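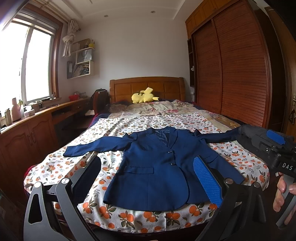

Fillonura Fold Kit

The Fillonura Fold Kit is a hand-held gripper kit and recording service for teaching garment handling to robot arms. It is sold by Fillonura, a small hardware firm, and has been on offer since May 2018. The kit is aimed at labs and laundry-automation startups that want demonstrations from ordinary homes but don't have arms to spare. Earlier names: Alley Gripper, Alley 2. The current version is usually just called the Fold Kit.

Overview

The operator holds the tool by its handle and does the job by hand, opening and closing the jaws on the cloth. Video and jaw position are saved together. Recordings are later converted to training data for a two-finger arm with matching jaws. No arm is needed on site. Typical jobs are folding, spreading, turning right side out, hanging. Jackets and blazers are listed as "advanced" in the manual, mostly on account of the lining and the sleeves.

History

Work began under Eftychia Stefanou, who had earlier built fixtures for a uniform rental plant. The first units had hard jaws with no padding and did poorly on slippery linings. Alley 2 added soft pads. A short run, 74 units, went out to paying testers. Complaints were mainly about weight and about the trigger spring, which was replaced twice. The name was changed when the service side was added, the firm wanting one name for both.

Contents of the kit

The standard box has one gripper, two sets of spare pads, a charger, a carry bag, a printed task book and a calibration card. The task book lists 18 garment types with a start pose and an end pose for each. Batteries are built in and can't be swapped by the user, a point raised in nearly every review. A second gripper for two-handed work is sold seperately.

Recording service

Buyers who do not want to record for themselves can order sessions. Fillonura sends operators to homes and small shops, and the customer picks garments from the task book or adds their own. The smallest order is 1,000 clips. Clips with dropped garments are kept and tagged, not deleted, unless the customer asks otherwise. Checking is done by Strachan, a labeling contractor, and the files are delivered through Liment, the firm's own download tool. Liment has a web page and a command-line version. The web page times out on large orders, known problem, still open at last update.

Garment tasks

Tasks are done on whatever flat surface the home has, usually a bed or a table. Bed work is considered harder. The mattress gives, the covers shift along with the garment, and prints on the bedspread can confuse software that looks for cloth edges. Dark garments on pale covers are recommended for first sessions.

For blazers the task book gives the following order: lay face up, pull both sleeves out to the sides, smooth the front, fold sleeves in, fold up from the hem. Buttons may be left open or closed but must be the same through a session. Sleeves are gripped near the cuff. Gripping at the shoulder is allowed but tends to drag the whole jacket across the bed, and those clips are often sent back.

Reception

Reviews have been mixed to good. The independent test published December 21, 2019 used the kit for 206 blazer and shirt recordings in three apartments and found the jaws reliable on wool and cotton, less so on satin linings. Same test faulted the task book for vague end poses ("folded neatly" apears four times with no drawing). Setup time was praised. Price was not. Several buyers noted that the service costs more than the kit after only two orders.

One-handed use is a common criticism. Many people fold a jacket with both hands and find the single gripper slow and awkward, and slow clips make for slow robots, according to some customers. Fillonura's answer has been the second gripper. It ships with its own charger but no bag.

Compatibility

Jaw data can be exported for most parallel-jaw arms. Curved-finger arms need a conversion step in Liment, still marked beta. Older Alley recordings open in the current version but lose their session notes. Alley Gripper units from the first run are no longer serviced. Pads for Alley 2 are still made and also fit the Fold Kit.

See also

Garment folding
Parallel-jaw gripper
Learning from demonstration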